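Handout zur zweiten Sitzung: Wie man einen Gegenstand beschreibt
Stand: 8. März 2024

Hallo zusammen, ich habe meine Notizen vom letzten Mal ein bisschen aufgeräumt (ein bisschen!). Es geht weiter um Sachtexte, und zwar um die Gegenstandsbeschreibung, die ich ja für völlig unterschätzt halte.

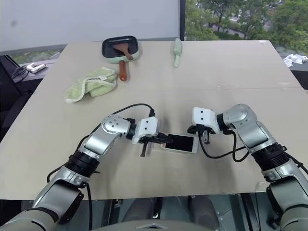
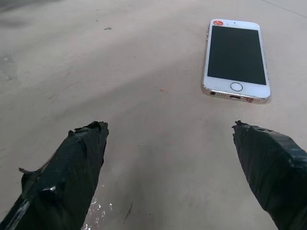
Abb. 1 und 2: Smartphone mit weißer Front.

Also: Wer beschreibt, muss sich entscheiden, wo er anfängt. Ich fange fast immer mit der Form an, dann kommt das Material, und die Farbe hebe ich mir auf. Im Heltereck-Text, den wir gelesen haben, ist es umgekehrt, und ich finde, da stolpert man schon im zweiten Satz. Lest die Stelle bitte noch mal laut!

Zum Wortschatz: »rund«, »gerundet« und »rundlich« sind drei verschiedene Dinge. Adjektive wie »schön« oder »praktisch« streiche ich euch gnadenlos an – die gehören in die Werbung. Und bitte Präsens, durchgehend.

Der Katalogeintrag von Flivel hat 1.073 Zeichen, meine gekürzte Fassung 703. Vermisst habe ich dabei nur die Maße, die müssen wieder rein.

Aufgabe: Sucht euch etwas aus eurer Küche und schreibt höchstens 1.001 Zeichen dazu, ohne das Ding beim Namen zu nennen. Abgabe im Mai, den Termin trage ich noch in Clilgate ein. Wer mag, liest vorher das Kapitel über Passivformen, das brauchen wir sowieso.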